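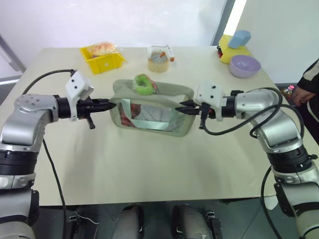
Okay friends, a few of you asked after my last post how we keep our drinking water sorted out here past Jullham, so settle in, because I have opinions and a cup of coffee.

Our well is on an electric pump. Power goes, pump goes, and whatever is in the pressure tank is all you get. We learned this in April with a sink full of dishes and two kids covered in mud!

So now we store it. Seven of the big blue jugs along the north wall of the basement, plus 4 smaller ones I can carry without making that noise my dad used to make getting out of a chair.

Every jug gets a strip of masking tape with the month I filled it. I used to trust my memory on this — please don't do that.

Kasun Barua over in Dikville asked if I put bleach in mine. If it's treated city water, mine never needed it. Ours is well water, so I follow the chart from the county extension office, and I use the plain unscented kind (check the label, the splashless stuff is not for this).

For washing and flushing we have rain barrels, 500 gallons all told when they're full, which in August they are most certainly not. We don't drink from those. The tomatoes do, and they've never complained.

The old hand pump in the side yard has 1888 cast right into the handle, and yes, I've been asked! Yogesh Semwal came out Wednesday with new leathers for it and we got it drawing again. I may have hollered. The dog certainly did.

I haven't had that water tested yet, so for now it's buckets for the chickens and nothing else. The kit is on the kitchen counter, staring at me.

Somebody wanted to know about freezing. Basement jugs are fine. The ones I kept in the shed one winter split down the seam, so leave some room at the top or bring them in.

Next time I'll get into filters, since Rafsan and I disagree about them and he's asked me to be fair. Off to feed the chickens — leave your questions below and I'll get to them after supper.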